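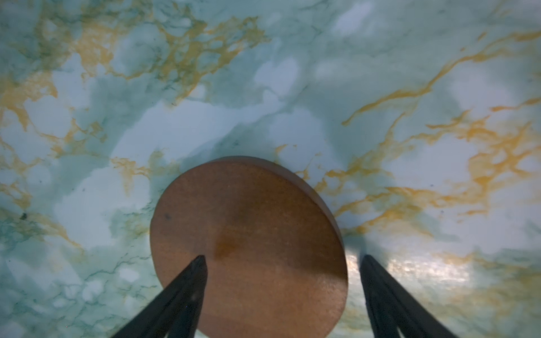

Madport, August

The Skenasano is a tabletop robot arm designed to be assembled at home or in a shared workshop. It was developed at the Harries workshop in Madport, where members build and maintain arms for handling small household objects. The design is distributed as a set of drawings, a parts list and a control program named Irkoleck.

Design

The arm has seven joints and ends in a gripper with two black fingers that narrow toward their tips. A small camera is mounted at the wrist and faces the working area between the fingers. Builders may cut the structural parts by hand or order them from a local shop. The complete parts list runs to 1,067 entries, counting each fastener separately.

Practice objects

The Harries build notes call for simple objects before household items are attempted. A round, flat wooden disc is used for early work on finger spacing, with the open fingers brought down over its edge. The notes specify 100 trials with the disc before the builder changes the object or the surface. Glossy tabletops are permitted, although bright reflections can interfere with the view from the wrist.

Mugs form the next group. They are placed close together, so that the arm must approach one without striking its neighbors. A white ceramic mug viewed from directly above presents a plain round opening, while handles and painted decoration are seen mainly on the mugs beside it. Dark specks in the bottom of a mug are disregarded by Irkoleck, which follows the rim.

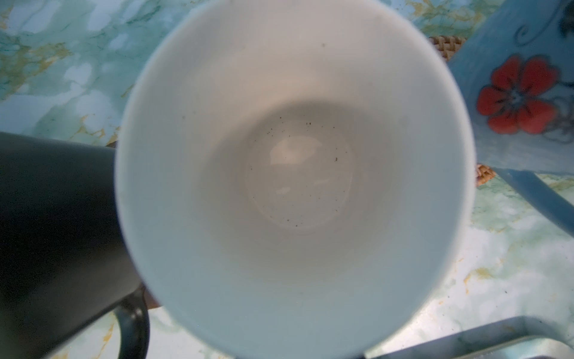

Versions

Two versions of the arm are in use. The first is clamped to the edge of a table. The second stands on a weighted base and shares the same gripper. Parts from the wrist outward may be exchanged between them, but the shoulder brackets differ.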